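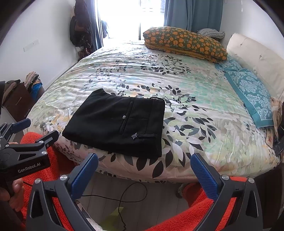 Chapter 7
Caring for Clothes and Household Linen

When you finish this chapter, you should be able to read the fibre content on a label, choose a washing temperature, and explain why two fabrics of the same colour can behave very differently in the same machine.

Key words: fibre, yarn, weave, finish, shrinkage, pilling, colourfastness

7.1 Why fabric needs care

Every textile in a home is slowly wearing out. A bedsheet loses a small amount of fibre each time it is washed, and you can find this fibre afterwards in the filter of the dryer. A pair of trousers becomes thin first at the knees and at the seat, where the cloth rubs against chairs. We cannot stop this process, but we can make it much slower, and the work is mostly simple.

In the last chapter we looked at how yarn is made and how it is woven or knitted. Now we will use that knowledge. A tight weave keeps its shape well in the wash, while a loose knit may stretch if it is hung by the shoulders when it is full of water. Cotton accepts heat. Wool does not, and a woollen jumper which has been washed at 90 degrees will come out stiff, thick and too small for its owner.

7.2 A household in Surklow

Bjartur Hauksdóttir moved to the town of Surklow with her two sons and kept a laundry notebook for one year, beginning in June. She wrote down every load, the programme she used, and anything that was damaged. At the end of the year she had recorded 242 loads. In 239 of them nothing went wrong. The other three are more interesting for us.

In the first, a new red towel was washed together with pillowcases, and the pillowcases became pink. In the second, a zip was left open and it caught on a fine blouse and pulled several threads. In the third, she put a wool blanket in the dryer late in the evening, when she was tired and did not read the label. The blanket had been her grandmother's. She could not make it its old size again, but she cut it and sewed two cushion covers from it, and these are still in use.

Notice that none of these accidents was caused by the detergent or by the machine. All three happened during sorting and preparation, before or between the washing steps. For this reason we begin the practical part of the chapter there.

7.3 Sorting and preparing

Sort first by colour, then by fibre, and then by how dirty the items are. Dark clothes should be turned inside out. Empty the pockets, close the zips and fasten the hooks. Small metal decorations can scratch other items, so garments which have them are best washed in a mesh bag.

Duvet covers should be buttoned closed. If they are open, socks and other small things travel inside and do not get properly rinsed.

Activity 7A
Choose five items from your own cupboard at home. For each one, write down the fibre content, the highest washing temperature allowed, and whether it may be tumble dried. Bring your table to class and compare it with a partner's. Keep the table, as you will need it again in section 7.5.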